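Ficha de datos: Altari Cocina, tareas con microondas
Versión de la ficha: 6
Responsable de la documentación: Cleiton Quintana, Área de Automatización y Condiciones de Trabajo, Plenier

1. Objeto del documento

La presente ficha describe el conjunto de datos Altari Cocina, elaborado por Plenier en el marco del programa de automatización de los comedores de empresa de Wovodby. Se dirige a tres clases de lectores: los equipos técnicos que entrenan o evalúan políticas de manipulación, la dirección de los comedores y la representación de las personas trabajadoras. Por este motivo incluye, además de los apartados técnicos habituales, una sección relativa a los efectos previstos sobre los puestos de trabajo.

2. Contenido

El conjunto consta de 1.698 episodios de manipulación de un horno microondas doméstico colocado sobre una mesa. Las tareas comprenden la apertura y el cierre de la puerta, la introducción y retirada de objetos y el accionamiento del panel de control. Cada episodio lleva asociada una instrucción en español y una anotación del resultado (completado, parcial o fallido).

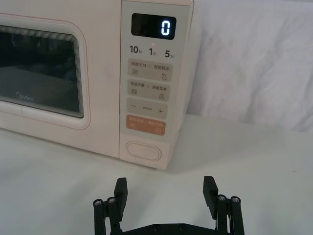 Los episodios se dividen en entrenamiento y validación. La partición de validación contiene 295 episodios y no debe utilizarse para el ajuste de parámetros. Los episodios fallidos se conservan en ambas particiones, con indicación de la fase en que se produjo el fallo. Se recomienda no filtrarlos sin un análisis previo, dado que una parte considerable del interés del conjunto reside en los errores de alineación ante el botón de apertura.

Las instrucciones se refieren a los mandos por su función y posición («el botón de apertura», «el ajuste, lado del signo más»). Las etiquetas impresas del panel están en chino y no se han traducido en las anotaciones.

3. Estructura de los archivos

episodios/: secuencias de imagen y estados de las articulaciones
instrucciones/: texto de cada tarea, en UTF-8
resultados/: anotación del resultado y fase del fallo
particiones/: listas de entrenamiento y validación
CAMBIOS.txt: historial de versiones

4. Contexto laboral

En los comedores de Wovodby, el recalentado de raciones fuera del horario de cocina recae en el personal del turno de tarde. Se trata de una tarea breve y muy repetida, que obliga a interrumpir la limpieza y la preparación del servicio siguiente. El programa estudia si un puesto automatizado puede asumir dicha tarea entre las 16:00 y el cierre.

Antes de iniciar la captura se realizaron entrevistas a 46 personas de cocina y sala. Las preocupaciones más citadas fueron la reducción de horas en el turno de tarde, la responsabilidad en caso de derrame o quemadura y la falta de formación para intervenir cuando el equipo se detiene. Varias personas señalaron asimismo que el recalentado es uno de los pocos momentos de trato directo con los comensales, y que no deseaban perderlo por completo.

A raíz de estas entrevistas se acordaron las siguientes condiciones:

La implantación del puesto no conllevará reducción de jornada durante el periodo de prueba.
Toda persona del turno podrá detener el equipo sin autorización previa y sin tener que justificarlo por escrito.
La supervisión del puesto figurará como función reconocida en la descripción del empleo, con formación en horario laboral.
Los registros de funcionamiento no se emplearán para evaluar el rendimiento individual. 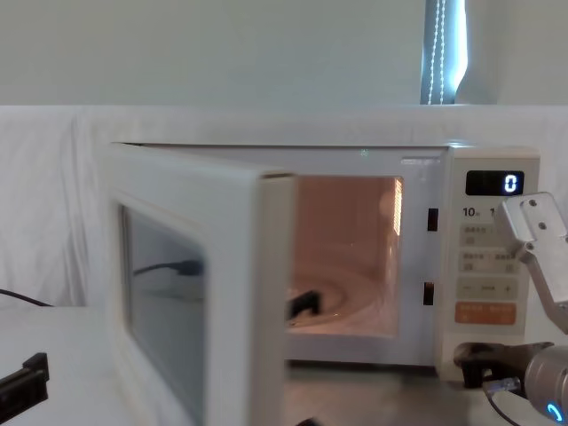 La formación corre a cargo de Goel y se imparte los lunes, antes del servicio. Comprende la parada y el rearme del equipo, la retirada manual de recipientes y la comunicación de incidencias. El manual correspondiente se distribuye por separado.

5. Usos previstos y usos excluidos

El conjunto está destinado a la investigación y a la evaluación interna de políticas de manipulación en tareas con microondas. No constituye base suficiente para autorizar el funcionamiento de un equipo en presencia de público, ni para estimar la plantilla necesaria en un comedor. Queda excluido su empleo en la elaboración de informes sobre productividad del personal.

6. Limitaciones conocidas

La captura se efectuó en un entorno de laboratorio, con fondo uniforme y un único modelo de microondas. No están representados los hornos de apertura por tirador, las superficies metálicas ni la iluminación propia de una cocina en servicio. Tampoco se incluyen episodios con alimentos líquidos. La transferencia a otros equipos deberá comprobarse caso por caso.

7. Mantenimiento

Las correcciones a las anotaciones se incorporan en la revisión de julio. Las solicitudes deberán indicar el número de episodio y el campo afectado, y dirigirse a Cleiton Quintana a través del registro de incidencias del proyecto. La representación de las personas trabajadoras dispone de acceso de lectura a dicho registro.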